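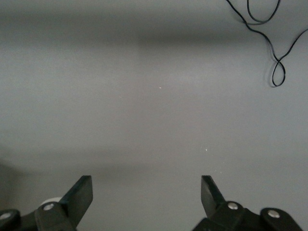 Surface check first, and I love starting here because the new gray top makes it so easy! Any crumb or bit of grit shows up right away. Two pale flecks on it, both tiny, so the wipe-down gets a "nearly" from me, and the thin black cable lying in loops on the right goes on the list as item 4. Bench 30 at Turunen, Wed 17 June, checked by Ottó Halász.

## Surface and mat

- [x] 1. Top smooth, no cuts or lifted spots. *Lovely. The old one was a mess by May.*
- [ ] 2. Wiped and free of specks. *Go over it again with a damp cloth, then a dry one.*
- [x] 3. Nothing sticky left from tape. *None that I could feel, and I ran my whole palm over it.*

## Cables

- [ ] 4. No slack on the work surface. *Clip it up or coil it at the back. Pieter Kuipers has the good clips (the wide Brasance ones, not the ones that snap).*
- [x] 5. Jackets sound, no nicks or pinches. *Checked by hand with the power off.*
- [x] 6. Plugs fully seated. *Pushed each one. Solid!* 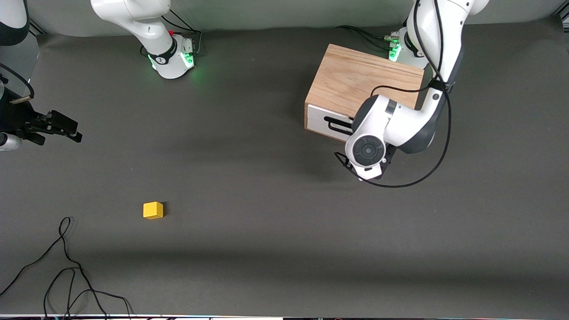 *Bench 30, wooden box on the right, cables along the back.*

## Box

- [x] 7. Edges free of splinters. *Really nice sanding job, whoever did it.*
- [x] 8. Sits flat, doesn't rock. *Pressed on all the corners.*
- [ ] 9. Label with stock number 3328. *Still waiting on the printer. Pencil is fine until then.*

## Lights and stops

- [x] 10. Status lights on and easy to see. *Green on both bases, and you can spot them from the door.*
- [x] 11. Red button clear of cables and clutter. *Good reach from the front.*
- [ ] 12. Stop test signed. *Pieter to do this with me, it takes 2 people.*

Open items: 2, 4, 9 and 12. This bench has come such a long way, and I'd be thrilled to close all of them before the Odum crew moves in. Initial each line when it's done and leave the sheet on the hook.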